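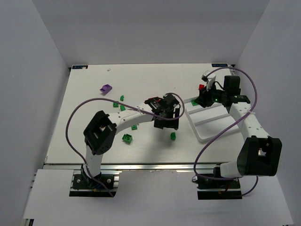

I sorted bricks for a living once, so I have opinions about this. Six years at Barnow, the toy refurbisher out past Jostesgate, standing at a bench with secondhand building blocks coming at me by the bucket. Green here, red there, chuck the chewed ones. My thumbs still hurt in December.

So when my old supervisor, Valentin Marty, told me they were trying out robot arms for the sorting, I figured I'd be thrilled. And I kind of was! It's dull work, and I'd never tell a kid of mine to go looking for it. But then I went by and watched for a while, and I came home grumpy.

The colors are the easy part, you see. What I did all day was notice stuff. A hairline crack, a brick that smelled like somebody's basement, a piece from a set that collectors would pay real money for. I got good at it, and the other women on the bench taught me most of it while we talked about our kids and our landlords.
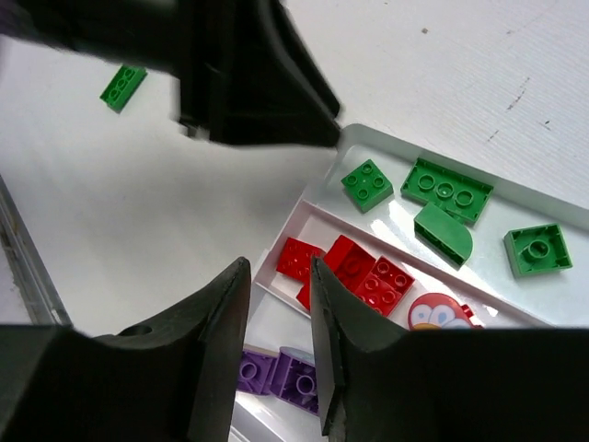 Greens in one compartment, reds in the next, purple bricks further down.

Two people are supposed to look after the machines now, and they'll make more than I did. Great, I mean it. Management says the rest of the bench will get "moved to quality," and I'd love to know what that pays. Vergara promised the same thing when they automated packing, and my cousin's new title came with a cut of 300 a month.

Let the arms have the buckets, fine by me. But put the raise in writing before the second bench goes, and keep the people who can spot a cracked brick close enough to each other to talk. Valentin says he's asked for both. He's still waiting to hear back from the office.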